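Filed under: Diary / Court and crime

June. Second sitting of the Bedoya warehouse case. Started at ten past ten, as the interpreter was late. Espinoza is charged on two counts, arson and criminal damage. He pleaded not guilty to both.

Hoi-yan Yuen gave the fire report for Mekgate. Seat of fire in bay 57, low down, against the shrink-wrap. Sprinkler valve shut at the time - the log does not say by whom. Loss put at over 456 pallets. The defence wants the Bekeck alarm data, which stops short of the first call. Judge allowed it. Adjourned to the afternoon, then adjourned again.
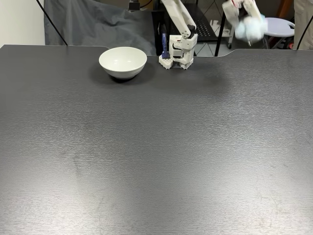
White bowl, dark tabletop.

Typed up notes after supper. The timings in my first draft were taken from the charge sheet and do not match the Yuen report, so I have gone with the report. Must ask the clerk for the exhibit list. Bus back from Brurkarell was slow.

Comments

petra_l: Is that Fulgencio Espinoza who had the tyre place?

Downrow: Valve shut and no name in the log. Same thing at our depot.

petra_l: When is it back in court?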